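25/02/2025
Block cell, small arm. Me and Somtochukwu in the morning, Zhiqiang after lunch.

Started because the board pushes had been drifting. Same program, same start pose, and the rod was reaching the blocks a bit to the left of where it should. Zhiqiang blamed the calibration file. I wanted to look at the table first.

Took the board off and wiped down the pegboard under it. Found grit in two of the holes and a ridge of old tape glue near the back. Scraped the glue with a plastic card, no solvent, as the blue paint on the last panel went cloudy when we tried that in August. Put the board back and did up the bolts by hand, then a quarter turn with the short key. Please don't go tighter than that. The maple dents.

Next the rod. The clamp screw at the wrist had backed off enough that I could turn the rod with two fingers. Cleaned the thread, put on a drop of the medium thread lock, refitted. Somtochukwu set the height again with the feeler strips from the Dollton kit. The old number in the config was wrong by more than I expected, so I suspect the rod has been sliding up for a while. 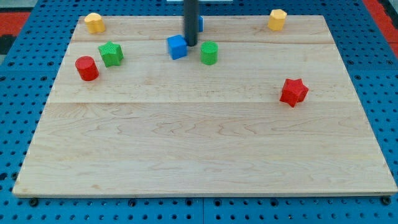 Ran the touch routine over the four corners and the center of the board, speed at 80 percent. Corners agreed with each other this time. The center read slightly high. I think the planks have moved a little at the seams with the heating on. Put a height offset in for the center and left a note in the file header saying why.

Then 120 pushes on the standard list, one color and shape at a time. 8 misses. Most were the stars, which turn when the rod catches a point. The cylinders were fine. Before the fix we were losing far more than that, but the old log was overwritten so I have no proper count to set against it. Turned on log rotation so this doesn't happen again.

Zhiqiang reran the camera calibration anyway and got nearly the same result as the file from before. Kept the old one.

Other things:

Cable at the elbow is rubbing on the bracket. Wrapped it for now. Needs a proper clip, Somtochukwu is asking Prenoson if they still sell the narrow one.

Rod tip has a flat on one side. Rotated it so the good side leads. Spare is in the second drawer with the bolts.

Wrist joint is due for grease at 3,000 hours and is close. Will do it along with the clip so we only park the arm once.

Still to do: repeat the corner check tomorrow before warming up, and again after an hour of running, and write both sets down here.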